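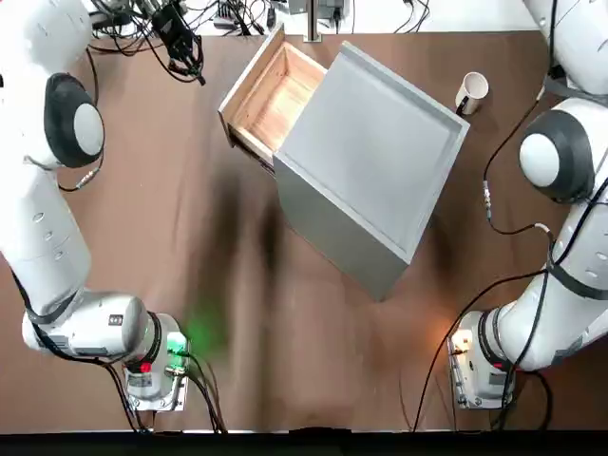 Un cajón abierto a medias y una taza blanca sobre la mesa.

El canalón y otras formas de mirar hacia otro lado

Hay partes de la casa que uno conoce por su nombre y partes que uno conoce por la factura. El canalón pertenece a las segundas. Pasé once inviernos debajo del mío sin dedicarle un pensamiento, y él, hay que reconocerlo, tuvo la misma delicadeza conmigo hasta una noche de octubre en que empezó a llover dentro del armario del pasillo.

Mi primera reacción fue cerrar el armario. La segunda, poner un cubo y volver a cerrarlo. A la mañana siguiente el cubo estaba lleno, mi único abrigo decente olía a acequia y en la pared había salido una mancha con la forma aproximada de Portugal. Llamé a Clutomach, la única empresa de Virnura que contesta antes de las nueve, y a media mañana Clodagh Lenihan estaba en mi acera mirando hacia arriba con la cara de quien ya ha visto la película.

Lenihan lleva 30 años subiéndose a tejados ajenos. Me preguntó cuándo se habían limpiado los canalones por última vez y yo le contesté con otra pregunta, si los canalones se limpiaban. Apuntó algo en una libreta. Luego apoyó la escalera, subió y fue dejando caer al jardín, a paladas, un mantillo negro de excelente calidad, una pelota de tenis y un arbolito con raíces. El arbolito era un arce. Según ella, tendría dos años, quizá alguno más, y estaba mejor cuidado que los geranios del balcón.

La mecánica del desastre es sencilla. Las hojas se amontonan en la boca de la bajante, el agua no encuentra salida, el canalón se llena como una bañera y rebosa por el lado que le queda más cómodo. Si rebosa hacia fuera, moja al cartero. Si rebosa hacia dentro, empapa el alero y baja por el muro con una paciencia que ya quisiéramos para otras cosas. Además pesa. Los ganchos que lo sujetan se calcularon para llevar agua de paso, y un tramo lleno de barro acaba por vencerlos. El mío había perdido la pendiente y desaguaba cuesta arriba, proeza por la que no me hicieron ningún descuento.

La factura fue de 583 euros, entre vaciar, cambiar ganchos, sellar juntas y sustituir un tramo de bajante. La limpieza sola, me explicó Lenihan mientras yo buscaba las gafas, habría costado una parte bastante pequeña de eso. Lo dijo sin crueldad, que es como más duele.

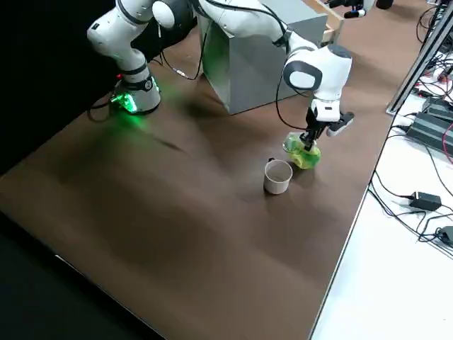 Dos brazos blancos sobre el tablero marrón; a la izquierda, luz verde en la base.

Desde entonces me he convertido en una persona insoportable que pasea mirando aleros. En la calle Mulcahy, donde los plátanos son centenarios y los propietarios casi, conté tres casas con hierba asomando por el borde del tejado y me sentí superior durante toda la manzana. La conversación sobre canalones tiene, además, sus sectas. Están los partidarios de la rejilla y los que consideran la rejilla una superstición.

Upendo Bakilana, arquitecto técnico y vecino de la segunda planta del edificio de enfrente, se declara agnóstico. Instaló en casa de su madre el modelo Ralelar, una malla fina que se encaja a presión, y está contento con matices. «Las hojas grandes se quedan arriba y el viento se las lleva», me contó. «Las agujas de pino entran de punta, como si las hubieran entrenado». Su consejo es poner la malla si hay árboles de hoja ancha, olvidarse de ella bajo los pinos y no creer a quien prometa que ya no habrá que subir nunca más. Su madre sube, por cierto. Él sujeta la escalera.

En cuanto al calendario, las opiniones coinciden más de lo que me habría gustado, porque coinciden en trabajar. Conviene limpiar 2 veces al año: una a finales de otoño, cuando los árboles han terminado de soltar lo suyo, y otra en primavera, para retirar semillas, flores y los proyectos inmobiliarios de los gorriones, siempre que no haya nidos ocupados. Se empieza por el extremo opuesto a la bajante, se saca lo sólido con una paleta de plástico y se pasa la manguera al final. Quien empiece por la manguera fabricará un tapón estupendo en el codo y volverá a llamar a Lenihan.

La inspección más útil no exige escalera y consiste en salir a la calle cuando llueve fuerte. Se ve entonces por dónde gotea cada junta, qué bajante escupe y cuál guarda silencio. Yo lo hago con paraguas y pijama. Los vecinos han dejado de saludarme, salvo Bakilana, que a veces baja también y señala cosas.

El armario se secó a las pocas semanas. Portugal sigue en la pared, algo más pálido, a la espera de una pintura antimanchas que compré y no he abierto. El arce está en una maceta junto a la puerta y ha echado hojas nuevas.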